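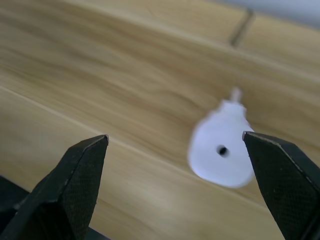 Home > Gallery > Furniture on trial > The Helmy table, one winter in

The Helmy table is sold by Prandosia as a top that "forgives family life." I've heard that said about a lot of tables. This one has been in our kitchen in Flerkness since October, used for breakfast, homework, pastry, bike parts and one ill-advised attempt at soap. I paid full price for it and I have no arrangement with Prandosia, who have stopped answering my emails in any case.

The gallery runs more or less from the day it came out of the box to the end of April. Captions are mine. Click any picture for the larger version.

Delivery day
Two boxes, one with a crushed corner. The driver said the cardboard always looks like that. The top inside was fine, so I'll give them that one.

The colour, morning
The catalogue calls it "pale harvest." In our kitchen it's honey-beige before lunch, with browner bands wandering through it. I like the bands. I don't see how they justify a name.

The colour, evening
Same spot with the ceiling light on. A good deal more orange. If you're matching chairs, do it after supper with your own bulbs and ignore the showroom.

Grain, near the window
The leaflet promises that no two tops are alike. I went back to the store and looked at the floor model for a while, and I couldn't swear to it either way. Staff couldn't tell me how much matching goes on at the plant.

The join
Prandosia's leaflet says joins are "virtually invisible." I could find mine from the doorway. It isn't ugly, and you can run a fingernail over it without much catching, but virtually is doing a lot of work in that sentence.

The join with flour in it
Rolled out pie dough straight on the table. Most of it brushed off. The last of the flour needed a damp cloth and then a toothpick, and I still found a bit the next morning.

Mug ring, ten minutes
Hot tea, no coaster. Wiped away completely. So far so good.

Mug ring, overnight
Same mug, forgotten beside the newspaper. There's a faint crescent that shows up if you crouch. My household says it's gone. I say they aren't crouching.

Beet juice
Everyone asks about red wine and we don't drink it, so you're getting beets. Left for an hour, wiped with dish soap, no stain I can find. This is the one test where I expected to be rude about the table and couldn't be.

Vutance polish, before
I was told at the till that the finish "really wants" Vutance on it every month. It's a small bottle and it smells like a dentist's.

Vutance polish, after
I did half the table and left the other half alone. If you can tell which is which from the photo, write in. I had to put masking tape under the edge to remember. I haven't bought a second bottle.

Scratches, homework end
Compass points, mostly, and one long one from a dragged stapler. They catch the light going across the grain and vanish along it. Prandosia sells a repair crayon that comes in three shades, none of which is pale harvest.

Scratches, cooking end
Fewer than I expected. We do use a cutting board, so it's hardly a fair fight.

Underneath
I always photograph the underside and always get asked why. It's where the makers stop trying. The screws are neat enough and one pilot hole was drilled in the wrong place, then drilled again beside it.

The wobble
Arrived with one, left with one. A folded bit of cereal box under the back leg has held up better than the levelling feet, which creep upward over a week or two.

Weight test
The box says 200 kg, evenly spread. I have no way of spreading 200 kg evenly over a kitchen table, and I doubt anyone who owns one does. It held two kids and a turkey.

Wiping down, April
The box also claims the surface is good for 2,000 wipes. What happens on the next one, they don't say. I use a cotton cloth and warm water and dry it afterward, same as I did with the old table, which was second-hand and had no number on it at all.

Where that leaves me
It's a decent table with a nice surface, priced as though it were a better one. I'd have been happy at $300 less. If the crescent gets any darker over the summer I'll add a picture here.

Comments are open for this gallery. Please don't send me links to sealant.

Previous gallery: Four dish racks and a puddle
Next gallery: Stools that claim to stack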